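Prirkeo Brings Back Tissues After Two Weeks of Sniffling

28 Mar 2018

The lunch cafe Prirkeo has reversed its decision to stop giving customers anything to wipe their noses with, ending what may be the quietest uproar Gastelness has ever produced.

The cafe pulled its free tissues and paper napkins earlier this month in a bid to trim costs. Customers who wanted a napkin could ask for one at the counter, where it was handed over singly and, according to several regulars, with a look.
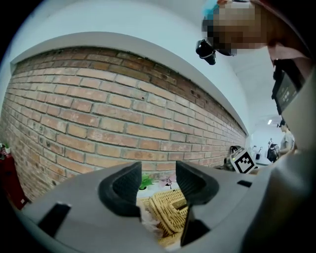
Old brick and a pale upper wall indoors.

Owner Mared Phillips said the change made perfect sense on paper, a material she was by then trying to avoid buying. Prirkeo had been going through 55 boxes of tissues a month, a figure she blames on hay fever, the hot pepper soup and people who take a handful for the car.

"I thought I'd get a thank-you note from the trees," Phillips said. "I got a petition."

The petition carried 32 signatures, which is more than the town collected last year when it tried to save the bus to Trarotel. One signer added that he did not eat at Prirkeo but felt strongly about it all the same. Another suggested a compromise in which soup customers would get two napkins and salad customers would get none, a plan that pleased the soup side of the room very much.

Phillips held out for two weeks. She gave in after a lunch rush when a customer, denied a second napkin, dried his hands on the menu and then ordered from it.

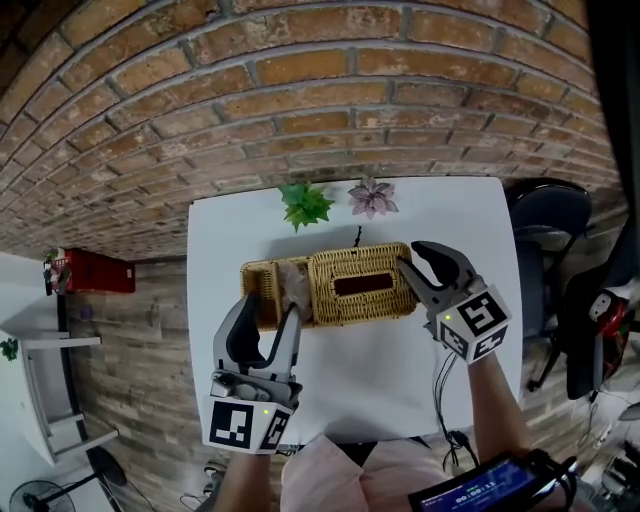

A woven wicker tissue box on a white table, with a green sprig and a flower ornament.

The tissues are back at no charge. To cover them, the price of the pepper soup goes up by 2 cents in April, and Phillips has put in an order for 100 boxes with Ozoliņš, her paper supplier, who she said "sounded like he'd been sitting by the phone."

A second petition, against the 2 cents, had four names on it at press time.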